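**Household chore automation** is the use of machines to carry out domestic work such as cleaning, washing, tidying and laundry. The term covers single-purpose appliances, which have been common in homes for decades, and general-purpose robots, which are still mostly found in laboratories and trial sites. Closely related work is done in small workshops and shops, where the same machines may be asked to wipe benches, sort parts or clear packaging.

## Background

Washing machines, dishwashers and dryers do most of the heavy work in the chores they serve, but they leave the handling to a person. Clothes still have to be picked up, sorted, loaded, taken out and folded. Robot vacuum cleaners were the first moving household robots to sell widely. They work because a floor is flat, the task is repetitive and a missed patch does little harm.

Chores that need hands have proved much harder. A person clearing a table will move a cup, wipe under it and put it back without planning the steps. A machine has to find the cup, judge how firmly to hold it, keep track of where the cloth has been and notice if something starts to tip.

## Wiping and clearing surfaces

Table wiping is often used as a test task. It needs only a cloth and a table, yet it brings together several open problems. Cloth changes shape each time it is gripped, so a robot can't rely on a stored model of it. Pressure has to be steady across the whole stroke. Glass adds a further difficulty, as depth cameras tend to see through a clear top to the floor or to the table legs beneath it.

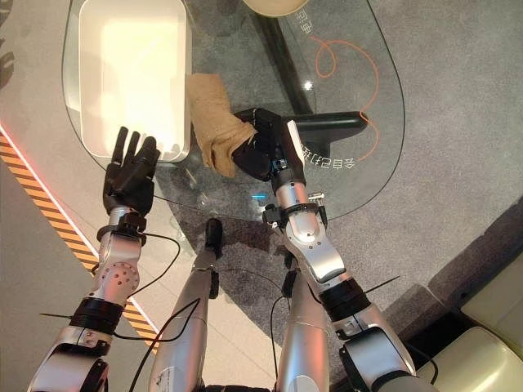
*3 min read*

A humanoid with two five-fingered hands can in principle hold a cloth in one hand and deal with a tray with the other. Two-handed work of this kind is slower than it looks in edited footage. In the Furport trials, which began in January, a wiping run on a small table was allowed 90 seconds. A run was marked as failed if the robot dropped the cloth, pushed an object off the edge or left a visible smear. Of the first 400 runs, 36 were stopped early by the operator – most of them when the hand lost its grip on the cloth.

Marks printed on a table top can also cause trouble. Some systems read a line or a piece of lettering as dirt and go over it again and again. Others learn to ignore marks of every sort and then miss real spills.

## Laundry and dishes

Folding has been shown many times under set conditions, usually with towels or T-shirts of a known size. The Zillen folding cell, a fixed unit with two arms, handles towels well but needs a person to feed them in flat. Mixed loads from a family basket remain out of reach for most systems, and socks are a known weak point.

Loading a dishwasher is at a similar stage. Plates and mugs can be placed with fair success. Pans, cutlery and thin glasses are less reliable, and scraping food off beforehand is generally left to a person.

## Shop-floor use

Chores in a workshop are often easier to automate than those in a home. The layout can be fixed, the objects are fewer and people can be kept out of the working area with floor markings or barriers. Grollix sells a bench-clearing arm on this basis. It returns tools to a shaped board and sweeps loose waste into a bin, but it stops when it meets an item that isn't on its list.

## Remote control and learning

Many chore demonstrations are carried out under remote control, with a person guiding the arms. This shows that the hardware is able to do the job, but says little about whether the machine could do it alone. Recordings of guided runs are also used to train control software. Ikonen publishes its results for guided and unguided runs separately. Other makers don't always say which is which, and comparison between them is difficult.

## Present state

As of October 13, 2021, no general-purpose robot on sale to households can be left to do a range of chores without help. Cost, speed and safety around children and pets are the main barriers named by developers. Single-task machines continue to improve, and floor care is still the only chore that large numbers of homes hand over to a moving robot.

## See also

- Domestic robot
- Mobile manipulation
- Robot vacuum cleaner
- Teleoperation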